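Sultine hand grippers: my two cents after a fortnight of folding

Posted May 2019
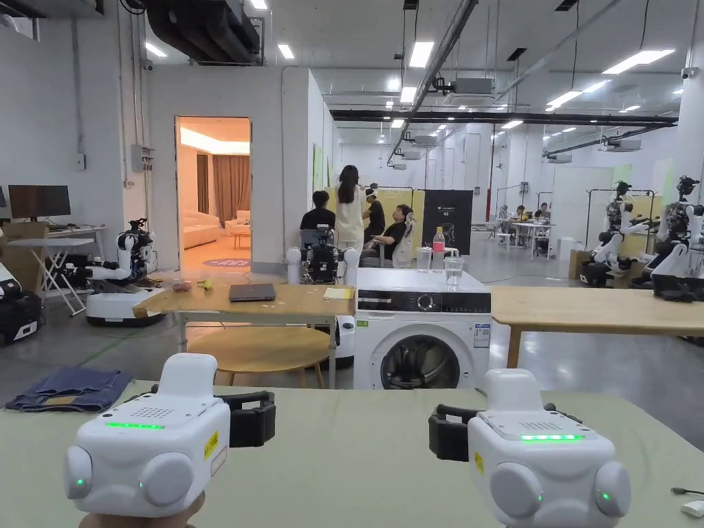 The pair on the green table, lights on, jeans next in line.

I've been putting off writing this one up, mostly so I could put in enough hours to have an opinion worth reading. The Sultine is a pair of hand-held grippers for recording chores to train robots on, and our lot at Satstead has been using it for laundry. We paid 2,000 dollars for the set, with the charger and a year of the Clavosau software thrown in.

First up, I love the lights! There's a green strip across the front of each one and a little green dot in the big round side buttons, so a quick glance tells me both hands are awake. The old Anozie pair had one mean little light underneath and I was forever flipping them over to check (drove me batty).

Comfort's good too. The bodies are chunky, but the black handles suit my hands, and I can get through 11 folds before I want a break and a cuppa. Lilibeth Marquez has smaller hands than me and finds the buttons a bit of a stretch, so have a go before you buy if you can.

Jeans are still the hard yards. T-shirts and tea towels are a breeze, but thick denim at the waistband slips unless you squeeze right down, and I've redone plenty of pairs. Battery life is around seven hours, and mine came up fully charged overnight.

The software is my main grumble. It wants to recalibrate every time you swap hands, and the manual gives that two lines. Support did write back the same arvo, to be fair.

Four stars from me. I'd buy them again, and I'm saving up for the softer fingertips.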